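Plelwood Textile Bank Extends Collection Hours Ahead of Spring Distribution

January 28, 2026

The Plelwood Textile Bank will extend its collection hours through the end of February and open a second drop-off point on the east side of town, the organization announced this week. The change is intended to ease crowding at the main building on Mill Street, where donors have faced long waits on Saturday mornings since the start of the year.

Under the new schedule, the Mill Street site will accept household linens, clothing and uncut fabric until 7 p.m. on weekdays. The second site, in the former Zosura print shop, will be open on weekends only. Donations at both locations remain free of charge, and no appointment is needed for loads of up to two bags.

"Demand from families and from school sewing programs rose sharply over the fall," said Leonie Tanner, director of the Textile Bank. "We have the goods coming in. What we have lacked is the time to receive and sort them properly."

The organization took in 3,000 bags of material last year. Bedding and kitchen towels made up the largest share, followed by children's clothing. Fabric remnants, which were turned away until last summer, are now accepted in any length over one yard and are passed on to local classes and quilting groups.

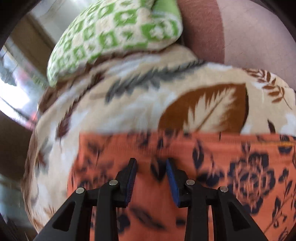 Donors are asked to wash and dry all items before bringing them in. Pillows, carpets and foam cannot be accepted at either site. Articles with small tears or missing buttons are welcome and will be set aside for the repair workshop, which meets on Tuesday evenings under the direction of Ximena Yáñez. The workshop has 16 places, and registration for the February session is open at the front desk.

The lease on the print shop runs for two years and is paid for by a grant from the town's community fund. Remo Imhof, who oversees operations at both buildings, said the added space will also allow winter coats to be stored on site – until now they have been kept in a rented unit outside town.

The spring distribution will follow once sorting is complete. Households that registered last year do not need to apply again but should confirm their address and clothing sizes by the end of February. New applicants may register in person at Mill Street during regular hours. Forms are available in English and Spanish.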